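Section 4: Checking your fingers before you compare anything

OK, so by now you should have the handle charged, the Nuvov controller paired and the spare finger sets out of their bags. If you haven't done the pairing yet, go back to section 3, because none of the numbers below mean a thing without it.

This is the part I wish I'd had when I started swapping fingers on the hand-held unit. I was trying the Tastgate block fingers against the thinner MacBrayne ones and spent most of a January afternoon convinced the MacBraynes were rubbish. They weren't, I'd bolted the left one on a hair out of square. Gavin MacKinnon spotted it from across the room (thanks, Gavin) and pretty much everything in this section comes from the routine he made me do afterwards.

4.1 What you need

A flat, plain surface. A pale tabletop or board is great, as dark fingers stand out nicely against it in the camera view.
The 2 mm hex key from the kit.
Your finger sets, in matched pairs. Don't mix a left from one batch with a right from another!
A soft cloth.

4.2 Fitting the fingers

1. Hold the power button until the status light goes out.

2. Take off the old fingers. Keep the screws with the set they came from. I use little zip bags with masking tape labels, nothing flash.

3. Wipe the mounting faces with the cloth.

4. Seat the left finger and start both screws by hand. If one goes in crooked, back it right out and begin again.

5. Do the same on the right.

6. Nip up each screw a bit at a time, swapping between the two, until the finger won't rock. Firm is enough.

CAUTION: The mounts are printed. I've stripped one by leaning on the key, and it made a horrible little crunch. If you feel the screw go soft, stop and fit a new mount before you do anything else.

4.3 Open-position check

7. Power up and let the jaws open all the way.

8. Hold the gripper over your surface with the fingers hovering clear of it and bring up the live camera view. Both fingers should come up from the bottom of the picture, one either side, with a good wide gap between them.

9. Look at the height of the two fingers. You want them at much the same level. A small difference in tilt is no drama at this stage, as the camera exaggerates it near the sides.

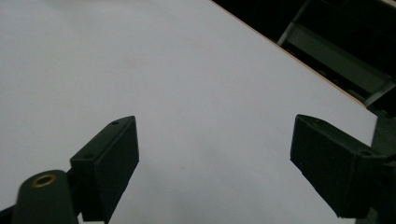 10. Still with the jaws open, tip the handle gently left and right. Neither finger should shift against its mount. If one does, go back to step 6.

11. Save one still from the camera view and name it after the finger set. I do this every single time now, and it has got me out of trouble more than once when two sets of results wouldn't agree.

Note: if the exposure keeps hunting over a pale surface, lock it in the camera menu before you save your still. I set the shutter value to 2000 and leave it alone. The Bundonitz camera does this much better than the stock one, by the way, though it's a fair bit heavier and you'll feel it in your wrist by the end of a session.

4.4 Closing and zeroing

12. Squeeze the trigger slowly until the fingers meet. Watch the pads come together in the camera view. They should touch along the whole face, and if you see a wedge of background between them, one finger is out of square.

13. With the fingers shut, choose Zero Width on the controller and wait for the beep.

14. Open and close 7 times, then read the width again while shut. Anything within 4 counts of zero is fine by me. More than that and I'd check the screws.

15. Write the fully open reading on your sheet as well. My Tastgates come up at 39 on the controller's scale. Yours might be different, which is fine, as long as it's the same each time you refit that set.

CAUTION: Keep your other hand out of the jaws while you're zeroing. The return spring is quicker than you'd think and the block fingers have proper corners on them.

4.5 Before you move on

Run steps 7 to 15 for every set you plan to compare, even the ones you fitted yesterday. I know, it's tedious. Put the kettle on between sets. I also redo the zero if the gripper has been moved between buildings, though Gavin reckons that's overkill and he may well be right.

Scuffs on the outside of a finger don't matter. Scuffs on the gripping face do, so put a line through that pair on your sheet and grab a fresh one if you're testing anything slippery.

Last changed June 2021: step 14 used to say to read the width with the jaws open. Please cross that out if you're working from an old printout.

Section 5 covers the pick tests, starting with the foam blocks.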